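Notes for the suturing evening, Herkholm teaching room

(Start slowly. Let people find chairs and finish their coffee.)

Good evening, everybody, and thank you for coming out on a cold October night when you could all be at home with your feet up. I see some faces from last year, which pleases me more than I can say, and I see some new ones too, so welcome to you as well!

I want to talk about the plain interrupted stitch. I know, I know, you learned it years ago, and I did too, from Hamdia Moges, who had the patience of a saint and made me tie 100 of them before she let me move on to anything prettier. I grumbled the whole way through. I have been grateful ever since.

(Pause. Tell the Olamar story if the room seems warm, skip it if we started late.)

So, spacing. Before the first bite, look at the whole length of the cut and decide where your stitches will sit. People get anxious about the knot and forget the line. Valdis Dzene, who shares these evenings with me, likes to say the thread can wait 2 minutes while you think, and I have stolen that from him shamelessly.

Then the tails. Leave them long enough to find again and short enough that they don't get caught up in the next stitch. Trim as you go, and move your scraps well out of the way, please, I beg you, a loose bit of dark thread beside a wound is a terrible distraction.

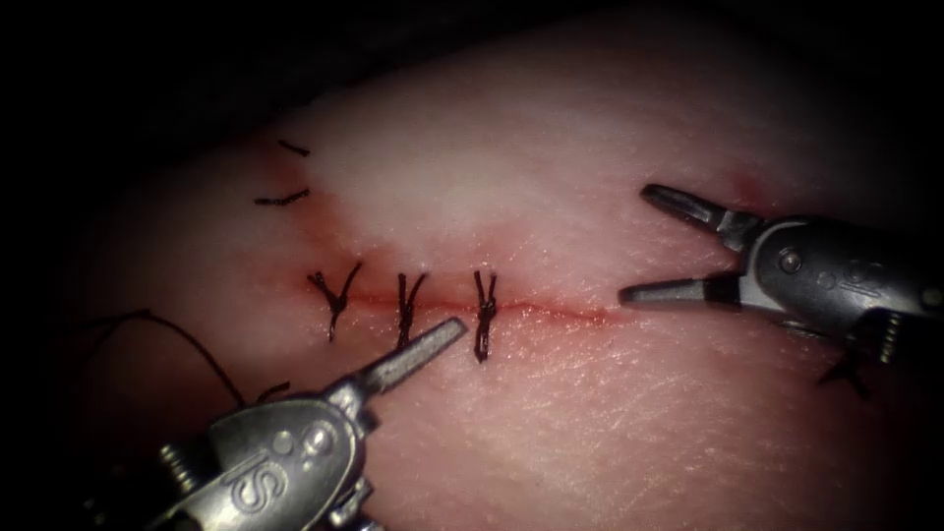

Tension is where most of us come unstuck, me included. Bring the edges together until they just touch, and then stop. If the pad puckers, you have pulled too hard, so take that one out and do it over. The pads are cheap and there are plenty in the Sollalix box by the door.

(Hand out pads now. Check that the back row has thread.)

We have 60 minutes for practice, and I would rather see four careful stitches from you than a whole row done in a hurry. Valdis will start on the left side of the room and I'll start on the right, and we'll meet in the middle. Wave if you get stuck.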